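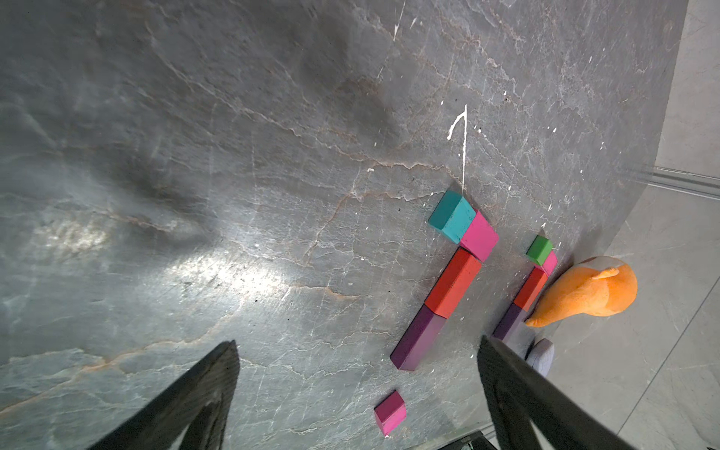

Dollow's end of the table, with one cube still to go.

Rakiya had given the arm 10 minutes to finish a row of blocks, and it had used 4 of them thinking.

"It's planning," said Gaétan, who had written the planning.

"It's sulking," said Rakiya. She had built the gripper in her kitchen over one long December, and she felt this gave her some insight into its moods. They had named it Dollow after the landlord, who also moved slowly and wouldn't let go of things.

The magenta cube sat by itself below the rows. The orange plush lay over on the right, where Gaétan had forbidden anyone to touch it. He claimed the arm did better with company.

"Does it know that isn't a block?"

"It has a list of things that aren't blocks."

"How long is the list?"

"Over 40 items. Your thumb is on it."

"Since when?"

"Since your thumb."

The motors hummed. Dollow went down over the cube, stopped, and opened its fingers a little wider, like a man about to explain wine. Rakiya held her breath. Gaétan held the power switch.

Then the arm swung right, took the plush by its pointed tip, and lifted it into the air with a tenderness it had never shown a block.

Gaétan looked at his laptop for a while.

"Forty-one," he said, and started typing.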